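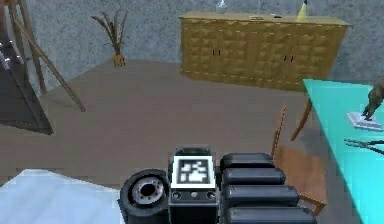 Simulated room, with black gripper and square marker.

Search posts and people

Jawad Tanoli
Sep 22, 2024

Barholm's season finished this afternoon. Lost to Undarden in the decider at Berkero Park. Thread on the pitching, because most of what I've read tonight is about the last inning and I think the trouble started well before it.

It was 2–2 going into the ninth. Undarden got a walk, a bunt, a single through the right side and that was the winning run. Barholm went down in order in their half. Crowd given as 1,149, a good turnout for a ground with one stand and a grass bank.

The argument in the car park was whether the starter should have come back out for the eighth. He did, and he got through it. Then the closer came in for the ninth and walked the first batter on five pitches. So people are blaming the closer.

I'd leave him alone. He had pitched in both of the previous games of the series and thrown long in each. He had 48 pitches in his arm from the night before. At this level that is a start for some lads, and he was asked to come back the next afternoon and hit his spots.

You could see it in the fastball. He wasn't wild, he was just missing up and to the arm side, over and over. That's what a tired arm looks like. The catcher kept setting up low and kept reaching for it.

The single came off a breaking ball that stayed in the middle of the plate. It wasn't hit very hard. With the infield in for the bunt runner it didn't need to be.

So the question for me is why he was the only option, and for that you have to go back to February.

Barholm went into the winter short of left-handers and said so. There was a plan to carry an extra arm in the bullpen and use one of the bench places for it. I wrote about it then and thought it was sensible. Small squad, long weekends, lots of double-headers after rain.

By the time the season opened they had gone the other way and kept the extra bat. I understand why. They had trouble scoring last year and the lad had a very good spring. He was a useful pinch hitter up to midsummer and then he hardly played.

Meanwhile the bullpen was two men and whoever was rested. The sixth and seventh innings were covered by starters on their throwing day, and that works while everyone is fit. Once the second starter hurt his elbow it stopped working.

When he went down they moved the long reliever into the rotation. He did fine there, and I'd have done the same. But the long reliever's job then belonged to no one, and the closer began coming in during the seventh. Check the box scores from the back end of the summer. He gets more outs in the seventh and eighth than in the ninth.

A closer used that way is a different pitcher. He warms up more often, sits down, gets up again. None of that is in the pitch count. I watched him get hot in the pen in the middle game of this series, sit for an inning, and get hot again before he came in.

A few people have said Undarden had the same problem. They didn't quite. Their bullpen is no better on talent, but they used all of it. In the opener, when they were well behind, they gave the last innings to a teenager who hadn't pitched for a fortnight. He gave up runs and it didn't matter. Everybody else had the night off.

Barholm were the team in front that night and still used the closer with a comfortable lead. That's the decision I'd want back. More than the eighth inning today, more than the pitch to the lad who got the hit.

In fairness to the manager, he has been caught out before by resting people. There was a game at home in the early part of the season when he saved the closer and watched a big lead go. He got a lot of stick for it, some of it from me. I said he should have gone to his best arm sooner. I'd probably word that differently now.

On the starter today: excellent. Changed speeds all afternoon, worked quickly, and had the shortstop busy. Both runs against him came in the third after a ball was lost in the sun in left field. It was scored a double and I thought that was right.

He was asked afterwards if he wanted the ninth as well. He said he told them he had one more inning in him and they had one in mind before that. Fair enough. He had been through their order three times and the top of it was due up.

Someone replied asking about the bunt. Yes, the third baseman was playing back. I don't mind that with a runner on first and a left-handed hitter who pulls the ball. It was a good bunt. The throw to first was the right play because there was nothing on at second.

Another reply says the offence is to blame, two runs isn't enough in a final. I agree with some of that. They had the bases loaded in the fifth with one out and hit into a double play. The batter hit it hard, straight at the second baseman. That's a matter of a couple of yards and I can't get worked up over it.

The sixth annoyed me more. Lead-off double, then three at-bats where nobody tried to move him over. Swinging for the fence into a breeze that had been blowing in since lunch. The flags were straight out. Undarden's hitters had all noticed and kept the ball on the ground.

For next year I'd like the extra arm, decided early and stuck to, and a proper long man who stays the long man even if a starter gets hurt. If that means giving some starts to a kid from the second team then give them to him. He'll lose a few. They lost a few anyway.

I'd also keep the closer, if he wants to stay. He pitched more often than he should have been asked to and I never saw him turn the ball down.

No word yet on the manager. His deal was for the season with an option and the club haven't said which way they're leaning. I'd bring him back. The players ran everything out to the last game and the side was much better in the field than it was a year ago.

Correction to the post about the fifth: it was the shortstop who started the double play, the second baseman turned it. Still hit hard.

I'll put the innings totals for the whole staff up when I've finished going through my scorebooks. A couple of pages from the wet weekend are hard to read, so it may take me a few days.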